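Thu Hứa learned to repair accordions before she could read music. Her uncle had a small workshop behind the kitchen, and in August, when the school was closed, she sat there the whole day and cleaned reeds with a soft brush.

"He did not explain much," she says. "He gave me a reed and he waited. If I made it too thin, he gave me another one."

Today she works with Traian Ardeleanu at Flolura, a workshop with two benches and a long waiting list.
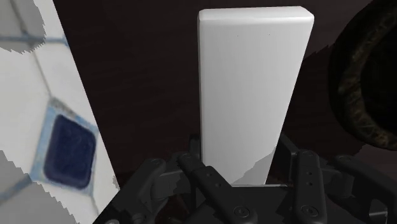 Most of the instruments that come in have old wax. It becomes dry, the reeds start to move and the sound is weak. "People think the accordion is finished," Thu says. "Usually it needs only patience, and new wax."

I ask how long a full repair takes. She looks at Traian, who laughs.

"I tell the customer 3 weeks – then I add one more for myself," he says. "A bellows can surprise you."

Their oldest customer, Benjamín Daza, still plays at weddings and brings his instrument every winter.

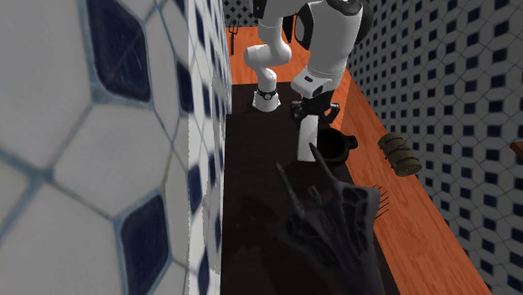

He refuses to let them change the keys, although several are yellow and one has a crack. Thu has offered many times.

"He says his fingers know the crack," she tells me. "So I repair everything else, and I leave this key alone."

She would like to take an apprentice next year, if they find space for a third bench.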